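Aino Vainio read the quote twice. Prolbridge wanted 4000 for the delivery cart and 600 a year for service, and the town had set aside less than that.

"We could rent until January," Orestis said.

"Rent is 426 a month – with no spare battery."

She wrote the number down anyway, then crossed it out and asked Corkik for a price.

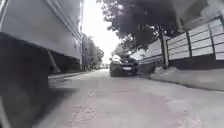
What does the service plan cost?
The yearly fee is 600, paid on top of the cart.

© Mandagi Stories | Back to top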